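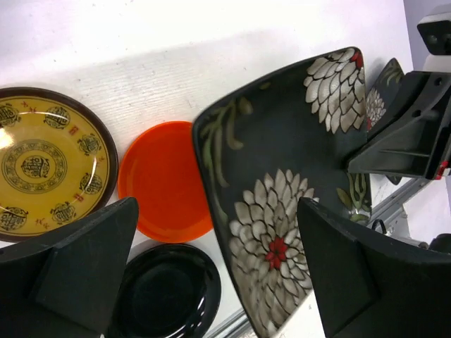

Muloser project, progress report for June
Prepared by Evdokia Sarantis for Michalis Karamanlidis, Plosesano

Summary
Plate handling at the Gurville site was stopped for 7 working days after a grip fault on the right arm. Work has started again at reduced speed. One item is still open and needs a decision from you.

What happened
During a two-arm handling run the right gripper let go of a square plate while the left was still holding it. The plate swung down and broke on the rail at the table edge. Taha Helmy was standing outside the marked zone and was not hurt. He pressed the stop button and both arms halted. A chip was later found on the floor inside the walkway, so we are treating this as a safety incident and not just a breakage.

Cause
The log shows the right gripper reported a closed grip when its motor current had already dropped. Hường Ông traced this to a worn connector on the finger drive. The controller kept the last good reading and did not raise an alarm. The same logic runs on the left arm, which has shown no fault so far.

We went back through 3282 logged grasps and found 12 others with the same pattern. None of those led to a drop. They should have been caught at the weekly review and were not. That review was mine.

Done so far
Connector replaced on the right arm, cable rerouted away from the wrist joint.
Controller now stops both arms if the grip reading is stale.
Lift height limited to 18 cm for all plates, round or square.
Walkway moved back and a clear screen ordered from Raptis. Not yet delivered.

Effect on the plan
Sorting mixed stacks, where plates overlap or lean on each other, is behind schedule. Single plates are on track. We don't expect to make up the lost days before the next report.

Decision needed
Anastasia Panagiotou has asked for a second set of finger drives as spares. This was not in the original budget. Her quote is attached. Until we have spares, another connector failure would stop the right arm again.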